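Basetti Notes support – ticket 3000
Subject: Folders gone from home screen and notes app after moving to new phone
Opened by: Feven Gashaw
Handled by: Hiwot Workneh
Status: Waiting on customer

Feven Gashaw wrote:

Hello, and thank you in advance for reading what I'm afraid is going to be a long one. I moved to a new phone last week, and I did it the way I always have, by laying the old one next to it and letting it copy everything over while I made supper. Nearly everything came across beautifully. My photos are there, my messages are there, even the alarm tones I'd forgotten I'd changed. The notes app is there too, and when I open it all my notes are in it (I checked the long one with my mother's recipes first, as you can imagine), but every single folder has vanished and the whole lot is sitting in one enormous list, newest at the top.

The folders took me ages. I had one for work, one for the house, one for the allotment and then smaller ones tucked inside those, and I'd given them all colours. I can find things by searching, so I'm not stuck, but I do miss being able to wander through the allotment folder and see what I planted when.

The other thing, which may or may not be connected, is that the little Basetti shortcut I kept on my home screen, the one that opens straight into the shopping list, now opens a blank page with a spinning circle. I've left it spinning through a cup of tea and it was still going when I came back.

I've turned the phone off and on again. I haven't deleted anything from the old phone, which is in the kitchen drawer with some charge left in it. Please tell me I did the right thing there!

Hiwot Workneh replied:

Hello Feven, and please don't apologise for the length, I'd much prefer a long message to "it's broken". You did exactly the right thing keeping the old phone as it was. Please leave it in the drawer, and if you can bear it, keep it switched off for now so that the two phones don't start arguing with each other over which has the newer copy.

What I think has happened is this. Your notes are kept in your account and come down to whichever phone you sign in on. Folders are kept in the account as well these days, but up until the March update they lived on the phone itself, in a small file called the index. When you installed that update, the app was meant to read the index and send it up to the account. On a few phones it never got round to it, usually when the app was set to sync only on wi-fi and was closed before it had finished. You wouldn't have noticed, as the old phone carried on reading its own copy quite happily.

Could you look at a couple of things for me on the new phone? Open the app, tap your initials in the corner, then Account, then Sync details. There's a line called Folder index with a date next to it, or else the word None. And just underneath, there's a line that says Format, with a number. If you could send me both of those I'll know which road we're on.

As for the shortcut, that one's a separate grumble, though it has the same root. It remembers a particular folder by its old address, and that address isn't there any more. Please don't remove it yet. It's harmless, and I'd like to see whether it comes back to life by itself once the folders do.

Feven Gashaw wrote:

Right, found it, after going into the wrong menu twice. (There are two things called Account! One is in the phone's own settings and that is all about payments.) Folder index says None. Format says 3.

I've turned the old phone off. My brother says I should just make the folders again and be done with it, and he may be right, but I'll hold out a little longer if you think there's hope.

Hiwot Workneh replied:

There's plenty of hope. None is what I was expecting, and Format 3 is good news, because it means the new phone is ready to accept an index and simply hasn't been given one. So the job is to get the old phone to hand its copy over.

Please take these slowly and stop if anything looks different from what I've written.

On the new phone, open the app, go back to Sync details and switch off Keep this phone up to date. Close the app.

Turn on the old phone and let it join your home wi-fi. Before opening Basetti, go into the phone's settings and make sure the battery saver is off, and plug it in if you can.

Open Basetti on the old phone. Your folders ought to be there, colours and all. If they're not, close it straight away and write to me.

Go to your initials, Account, Sync details. Look at Format. If it says 2, tap the word Format itself and hold your finger on it until a small menu appears, and pick Upgrade index. It doesn't look like a button at all, I'm sorry about that, and we have asked for it to be made into one.

Leave the app open, with the screen on, until the line reads Sent. On a big collection of notes that can be slow. Tapping about in the app won't harm anything, but locking the screen will pause it, and on older phones it sometimes forgets to start again.

Once it says Sent, close the app there, turn the old phone off and go back to the new one. Switch Keep this phone up to date back on and pull the list down with your thumb to refresh it.

Feven Gashaw wrote:

Some progress, and then a hitch. The folders are all there on the old phone, and I was so pleased to see them I nearly forgot to carry on. Format said 2, as you guessed. I held my finger on it and the menu came up and I chose Upgrade index. It went along to almost the end of the bar and then gave me a message: Index not sent, name in use.

I tried once more with the phone plugged in and got the same. I haven't tried again after that because I didn't want to make it cross.

Hiwot Workneh replied:

You were wise to stop. That message is a badly worded one. It means that somewhere in your folders there are two with the same name sitting side by side at the same level. The old format didn't mind that a bit, and the new one won't have it. Folders inside different folders can share a name with no trouble, so a Receipts in House and a Receipts in Work would be fine. It's only neighbours that fall out.

It also counts capital letters as the same, and it ignores a space at the end of a name, so "Seeds" and "seeds " would clash even though they look different to you and me. That's the one that catches most people, particularly where the phone's keyboard has popped in a space after a suggested word.

Could you look through on the old phone and rename one of any pair you find? Renaming is safe. Please don't merge or delete any, as that would change the notes as well, and then we'd have two jobs.

I've also asked Gemechu Beyene, on our sync side, to look at the log from your attempts. He can't see your notes or what your folders are called, only where in the order the upload stopped.

Internal note, Gemechu Beyene, 25th September:

Looked at both attempts for this account. They stopped at the same entry, a second-level folder, late in the list. Consistent with a duplicate name and nothing worse. No partial index was written, so the account is clean and she can retry as often as she likes. The shortcut fault is the known one and should clear after a successful send and a restart of the phone. If it doesn't, remove and add again from the share menu inside the list.

Separately, could whoever owns the wording please change "name in use"? Ayana Mamo drafted a better line ages ago and it's still sitting in the queue.

Hiwot Workneh replied:

Hello again Feven. Gemechu has had his look and it's a duplicate, inside one of your main folders and towards the bottom of the list. Nothing has been half sent, so you can try as many times as you need to. After it goes through, please restart the new phone before testing the shortcut, as it holds on to the old address until then.

I'll keep the ticket open until I hear from you, however long that takes.

Attached to this ticket
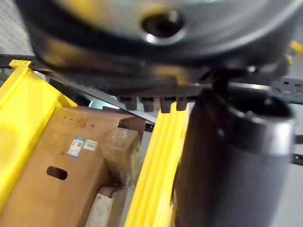
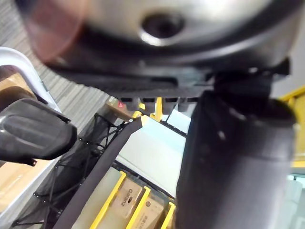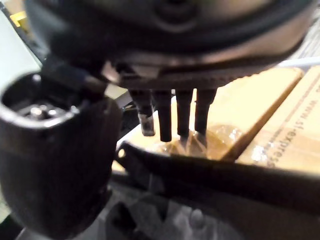 Comments from other customers

Mahlet Hailu: Thank you both for leaving this where other people can find it. I had the same "name in use" message and mine was a pair of folders called Bills, one with a space on the end, just as Hiwot says. Renamed one, held my finger on Format again and it went to Sent while I was still looking for my glasses. The only thing I'd add is that my colours came back a good while after the folders did, so don't panic if everything is grey to begin with. Does anyone know if the order you've dragged them into is kept as well? Mine have gone alphabetical, and I did rather like them the way they were.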